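How to Replace the Worn Padding on a Headphone Headband

by Rekha Poduval

5 min read
68 comments | 688 shares

My husband Senthil would have thrown his old pair out years ago, I'm sure of it, if I hadn't rescued them from the bag by the back door. They still sounded lovely! It was only the padding along the top that had gone, flaking little black crumbs all over his collar and the sofa (and once, memorably, into a bowl of rice). I've now done this little job on every pair in the house, and it really is a pleasant way to spend an evening with the radio on.

What you'll need

A strip of soft foam, 5 mm thick
A piece of stretchy fabric or thin faux leather
Strong thread and a curved needle
Small sharp scissors
A soft cloth and a drop of washing-up liquid
A few clothes pegs
Paper and pencil for the pattern

Taking off the old cover

Unplug everything first, and switch the headphones off if they're the wireless sort. Have a good look along the underside of the band before you start snipping. Some covers are held with a zip or a row of poppers, some are stitched, and some are simply glued down and will need coaxing. If yours is stitched, cut one thread at a time and keep well away from any wire running from one ear to the other. My friend Shobha Namboodiri went straight through hers in August and had to learn soldering, which she now rather enjoys, but it wasn't what she'd planned.

Try to get the old cover off in one piece, even if it's a sorry sight. Lay it flat on your paper, draw round it, and add a narrow border all the way round for turning under. Wipe the bare band with the cloth, barely damp, and leave it to dry while you put the kettle on.

Cutting and fitting

Cut the foam to the same length as the old padding and a touch narrower than the band, so the edges don't bulge. Cut your fabric from the pattern with the stretch running along the length. Before sewing anything, peg the whole lot in place and try it on. Wear it for a whole song if you can, as a lump you hardly notice at first becomes very annoying by the second chorus.

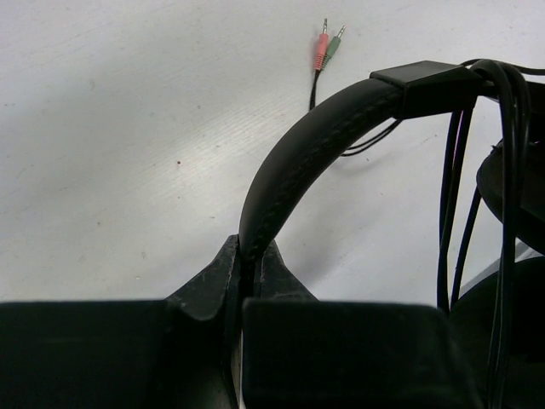
A black padded headband on an over-ear headset.

Sewing it up

Fold the raw edges under and bring them together on the underside of the band. Start in the middle and work out to one end, then go back and do the other half, taking the pegs away as you reach them. I use a ladder stitch, which pulls the two folds together and hides itself nicely. Keep your stitches small and even, and give the thread a gentle tug every few stitches.

When you get to the ends, tuck the spare fabric in neatly and check that the arms still slide in and out before you fasten off. If they stick, unpick the last bit and trim the foam back a little. Do wash your fabric before cutting if you're making another one, by the way, as dark cloth can leave its colour on fair hair.

68 comments | 688 shares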